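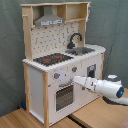
*Toy play kitchen with range hood and pegboard backsplash.*

**Call for participants: caregiver-child conversation study**

Kadora is recruiting 111 pairs, each made up of one adult caregiver and one child, for a study of how families talk about food at home. Recruitment opened January 29, 2026 and closes when all places are filled.

**Eligibility**

- The child is 3 to 6 years old on the day of enrollment.
- English is the main language spoken at home.
- The adult lives with the child at least four days a week.

Children with a diagnosed hearing loss are not eligible for this study - a separate one is planned for September.

**What is involved**

Each pair records six family meals on an audio device, which we mail to you. The adult also fills out a short questionnaire on bedtime, meals and child care. No office visit is required. Recordings are transcribed, names are removed, and the audio is then deleted.

**Payment**

$111 per pair, paid by check after the device is returned. Partial participation is paid per meal recorded.

**How to apply**

Write to Leidy Carhuamaca, study coordinator, Kadora, Suite 587. Include the child's age in months and a daytime phone number. Questions about data storage go to Brock Landry at the same address.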